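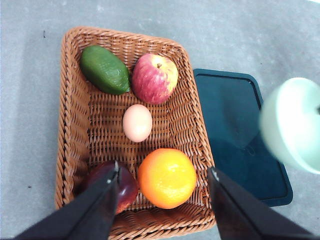
Do Superfoods Really Exist?

Walk down the aisle of almost any grocery store and you will spot the word "superfood." It is on bags of seeds, on juice bottles, on cereal boxes, even on dog treats. It sounds like science. It sounds like somebody in a lab coat tested the food and gave it a gold medal.

So who hands out the medals? Try to find out and you'll run into a problem. Scientists don't have an agreed list of superfoods. There's no test a blueberry has to pass. A company that wants to call its food "super" mostly has to come up with a nice label.

That should make you a little suspicious.

Where did the word come from?

People were using "superfood" more than 100 years ago, and one of the foods that got the name early on was the banana. Fruit sellers wanted families to buy more bananas, so they printed ads saying how cheap, easy to digest and good for you they were. Bananas are a perfectly good food. They were a perfectly good food before the ads, too.

What does the label say?

Let's pretend you are holding a bottle of Pirport Purple Power Juice. On the front it says "Packed with antioxidants!" Do you know what an antioxidant is? Plenty of grown-ups who buy the juice don't.

Antioxidants are substances that can slow down a kind of chemical damage to cells. Lots of plants have them. Carrots do. So do beans, and so does the plain old apple at the bottom of your backpack.

Here's the tricky part. Scientists can put some cells in a dish, add a berry extract, and watch what happens. That's a real experiment, and it can be useful. But you aren't a dish. When you eat a berry, your stomach and intestines break it up, and only part of it gets into your blood. Something that works in a dish might do nothing you'd notice in a person. The label usually skips that bit.

Now turn the bottle around and read the small print. The ingredients are listed in order of weight, with the biggest first. If the purple berry comes fifth, after water, apple juice, grape juice and sugar, how much purple power are you getting?

But a study proved it!

Maybe. Ask some questions before you believe it.

Who was in the study? A test on mice can't tell you for sure what will happen to a fourth grader.

How many people took part? If it was only a handful, the result could be luck. A study with 300 people is usually easier to trust than one with six, as long as it was done carefully.

How much did they eat? Sometimes the amount is much more than anybody would put on a plate.

Who paid for it? A company that sells pomegranates would be very happy to hear that pomegranates are amazing. That doesn't make the study wrong, but you'd want somebody else to check it.

So are fruits and vegetables a trick?

No! Fruits, vegetables, beans, nuts and whole grains really are good for you, and there is a huge pile of evidence for that. The shaky part is the idea that one of them is magic. Kale has plenty of vitamin K but almost no protein compared with lentils. Oranges have vitamin C and hardly any iron. Your body needs a lot of different things, and no single food has them all.

Try it yourself

Pick a food at home with a big promise on the package. Write the promise down. Then look at the ingredients and the nutrition box on the back, and see if you can find anything there that backs it up. Words like "may," "helps support" and "part of a healthy lifestyle" are worth circling. What do they promise, exactly?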